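Introduction critique à l'électronique grand public
Séance 2 : lire une annonce de produit qui n'existe pas encore

Notes de cours, Ho-yin Wei. À relire avant le TD de Szu-yu Sin.

Rappel de la séance précédente

On avait laissé de côté la question des sources. On y revient, puisque la moitié des copies citaient un « analyste » sans dire lequel, ni ce qu'il vendait. Un cabinet qui publie des prévisions sur les montres connectées vit de la vente de ces prévisions. Il a intérêt à ce que le marché paraisse intéressant. Ça ne rend pas ses chiffres faux, mais ça oblige à regarder comment ils sont fabriqués.

1. Le vocabulaire de l'annonce

Prenons le dossier Starkden, distribué en début de séance. Le communiqué présente une montre dont la batterie « pourrait atteindre » plusieurs semaines d'autonomie « en usage optimisé ». Soulignez les verbes. Il y a deux conditionnels dans la première phrase et aucun engagement dans les suivantes. « Usage optimisé » n'est défini nulle part. On peut raisonnablement supposer écran éteint, capteur cardiaque coupé, notifications désactivées, ce qui laisse un bracelet assez cher.

Trois semaines plus tard, la plupart des sites spécialisés reprennent l'information au présent : la montre « tient » plusieurs semaines. Le conditionnel a disparu en route. Personne n'a eu l'appareil en main. Comparez les articles de l'annexe A dans l'ordre de parution et notez à quel endroit le verbe change. Chez la plupart d'entre vous, ce sera dans le titre.

2. Brevet, prototype, produit

Trois choses que la presse confond volontiers.

Le brevet. Il protège une idée, ou une manière de la réaliser. Une entreprise peut en déposer pour gêner un concurrent, pour négocier une licence, ou parce que le service juridique a des objectifs annuels. Le portefeuille de Lam, tel que la société le présente à ses investisseurs, compte 752 brevets liés aux écrans. Combien sont exploités dans un appareil en vente ? Le document ne le dit pas. Je lui ai écrit, j'attends toujours.

Le prototype. Il montre que quelque chose fonctionne une fois, dans un lieu choisi, devant des gens choisis. Méfiez-vous des démonstrations dont on ne connaît pas le nombre d'essais. Une vidéo de quarante secondes ne renseigne pas sur le taux d'échec, et un montage encore moins.

Le produit. Il a un prix, une garantie, un service après-vente et une notice. Tant que ces éléments manquent, parlez de projet dans vos copies. J'enlèverai des points à ceux qui écrivent « le produit » pour un objet qui n'a pas de référence commerciale.

3. Une promesse ancienne

La « maison automatique » n'a pas été inventée par les fabricants d'enceintes connectées. La brochure de 1955 reproduite en annexe B promet déjà une cuisine qui se gère seule, à très brève échéance. Lisez-la à côté de la page d'accueil de Jestetti : les arguments se ressemblent beaucoup (temps libéré, fatigue épargnée, famille réunie) et l'échéance est à peu près la même, c'est-à-dire bientôt.

On m'objecte chaque année que la technique a énormément progressé. C'est exact. Les composants sont plus petits, moins chers, plus sobres. Mais l'argument porte sur les composants, alors que la promesse porte sur la vie domestique, et je ne vois pas pourquoi la première chose prouverait la seconde. Une ampoule pilotée par téléphone reste une ampoule, avec en plus un compte utilisateur et un mot de passe à retrouver.

4. L'image dans le dossier de presse

Point souvent négligé en TD. Les illustrations d'un article sur l'électronique sont rarement produites par la rédaction. Elles viennent du fabricant ou d'une banque d'images, et parfois elles n'ont qu'un lien lointain avec le texte. Demandez-vous toujours ce que l'article perdrait si on les retirait. 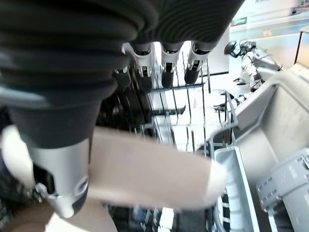 Main robotique vue de très près, doigts vers le bas au-dessus d'une grille métallique.

Une photographie nette d'un objet complexe inspire confiance. Le lecteur en retient que « c'est au point ». Or une photo fixe n'indique ni la vitesse, ni la fiabilité, ni le coût, et ces trois informations sont celles qu'un acheteur devrait réclamer. Même remarque pour les images de synthèse, à ceci près que l'objet peut n'avoir jamais été assemblé. La mention « image non contractuelle », quand elle existe, est en général en bas de page et en gris clair.

5. Cas d'étude : Drarnesari

Casque audio annoncé en décembre, livraison promise « au printemps », sans préciser lequel. Le dossier comprend le communiqué, la page de précommande et les conditions de vente. Commencez par les conditions de vente. L'article sur le remboursement est plus instructif que tout le reste : il prévoit un avoir, valable sur une boutique dont le casque est le seul article.

Travail à rendre

Une page et demie au maximum sur Drarnesari. Relevez les affirmations vérifiables, indiquez comment vous les vérifieriez et avec quel matériel. Pour les autres, dites simplement qu'elles ne le sont pas. Je ne demande pas votre avis sur le design.

Les copies se déposent dans le casier de Szu-yu Sin, agrafées. Les annexes A et B sont au secrétariat, la C n'est pas encore prête.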